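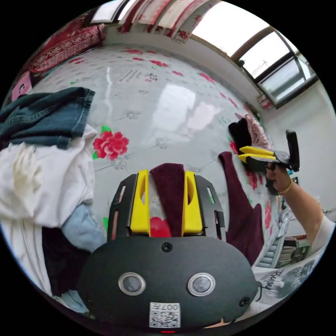
May, notes on the two finger sets (morning)

OK so I finally got a proper go at the knits with the yellow fingers, and I like them a lot more than I expected to! The cut-out lets the tip give a little when it meets the table, so I can slide under a hem without shoving the whole garment along. With the old Davon tips I was chasing sweaters all over the place (Zuzanna watched me do this for ages and was very polite about it).

Dark maroon knit is still the worst thing for the camera. Tracking dropped out on 6 folds, all of them with the fabric bunched up close to the lenses. Denim is fine. Glossy tablecloth by the window is a pain too - I get glare whenever I tilt past a certain angle, and Mahmoud thinks we should just lock exposure at 500 and live with dark corners. Trying that after lunch.

Log for this batch is 1582, the Davon one to compare against is 288. Don't mix them up like I did.

Left hand is stiffer than right. Same fingers, same screws, so maybe the trigger spring? Ask Graciela if she swapped it.

Still to do: socks, the thin blouse, and a two-handed sleeve fold with Josefina timing me.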